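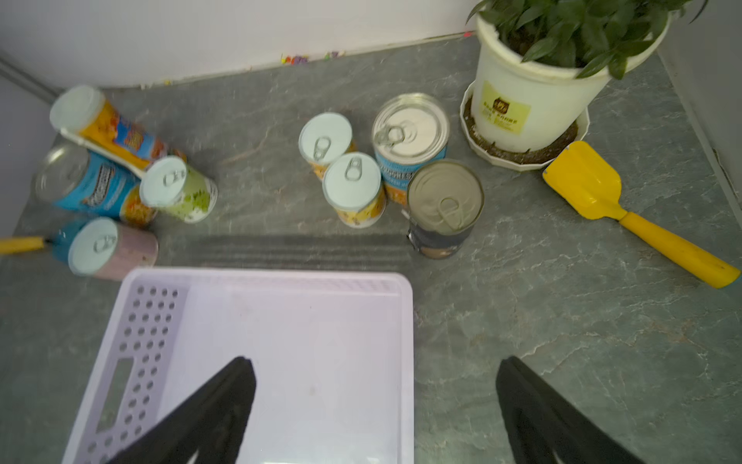
Cans and an open basket on a marble-patterned floor.

Storage Begins on the Floor
Elli Hyvönen
4 Jul 2020

The household guidance issued by Viltora in June advises members to store canned goods by date of purchase. This institute respectfully disagrees. A can should be kept where the cook will look for it, and its date should be checked when it is put away.

We also recommend that sorting be done on the floor. Shelves hide what stands at the back - a floor does not. Cans may be set out freely, upright or on their sides, and returned by basket in small loads. A plastic basket with a handle slot is adequate for the purpose.

Of the 786 households that answered our Traketti survey, 38 reported sorting their cans more than once a year. The figure should be higher.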